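Mahawong Picket Archive, README

What you have downloaded

A collection of transcripts, leaflets and handwritten notes from people who protested in and around Mahawong, mostly against the closure of the Omesport ferry, then against the road that replaced the ferry, and lately against the state of the road. Many of the names recur. Montri Meesuk appears in all three campaigns and was on the losing side each time, a record he asked us to put on the first page.

There are 300 items. Of these, 100 are recorded interviews with typed transcripts. The rest is paper: minutes, songs, placard drafts, a long correspondence with the council about a megaphone.

Layout

interviews/ holds one text file per conversation, named by surname and campaign.
paper/ holds scans, with a plain text copy wherever the handwriting allowed.
songs/ holds lyrics only. Recordings exist and will stay with the people who made them.
index.csv ties it all together. Columns are item, person, campaign, place, language, access and remarks. Read the remarks column before you quote anybody.

Who made it

Manee Chaimongkol did most of the interviewing, usually in kitchens. Lautaro Lucero transcribed and translated. Niilo Vuorinen built the index and argued with everyone over commas. Pongsak Jitpraphai wrote this file and is to blame for its tone. Storage was paid for by a small grant from Jadesum, who have not asked to see any of it.

How the interviews were done

Manee had a list of questions and mostly abandoned it. People were asked how they got involved, what they carried, who they fell out with, and whether they would do it again. The last one tends to produce the shortest answers. Sessions ran until the tea was gone. If a speaker wanted something removed, it was removed and the gap marked with [cut]. We did not mark how long the gap was, after one speaker pointed out that a long gap is itself a bit of gossip.

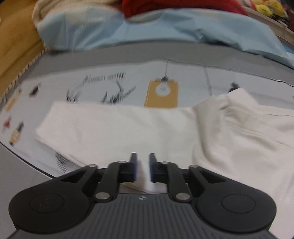 Clothing gets a tag of its own in the remarks column, added late and at Niilo's insistence. Marchers remember what they wore far better than they remember what was said. The ferry campaign went in for white, chosen by a meeting that had plainly never done anyone's laundry, and the transcripts are full of grumbling about it. Picture a big white cloth garment, all wrinkles, much like the one in the photo, then imagine wearing it through the mud at Omesport slipway. Search the remarks for "whites" and you will find almost every ferry marcher complaining in much the same words.

Known problems

Dates are poor. Speakers placed events by floods, weddings and who was mayor, and we have kept their versions. The big slipway sit-down happened in March according to some and in the rainy season according to others, and both camps are immovable.

The council's side is thin. We wrote to 2 former councillors. One sent a Christmas card.

Translation of insults is approximate. Lautaro has kept the originals in square brackets, and readers who know the language will have a better time.

Trendent, the haulage firm that wanted the road, is mentioned often and rarely kindly. These are the speakers' opinions. The firm was offered an interview and sent a brochure, filed under paper/ with the other fiction.

Using it

Items marked "open" in the access column may be quoted with the speaker's name and the name of the archive. Items marked "ask" need a letter to us first, and we do answer, slowly. Please don't stitch lines from different speakers into one stirring speech. It was done once for a pageant, and the speakers concerned are still not talking to each other.

Corrections

Send the item name and what is wrong with it. Corrections from people who were there go into the remarks column beside the original. If they contradict each other, both go in, and Montri is told.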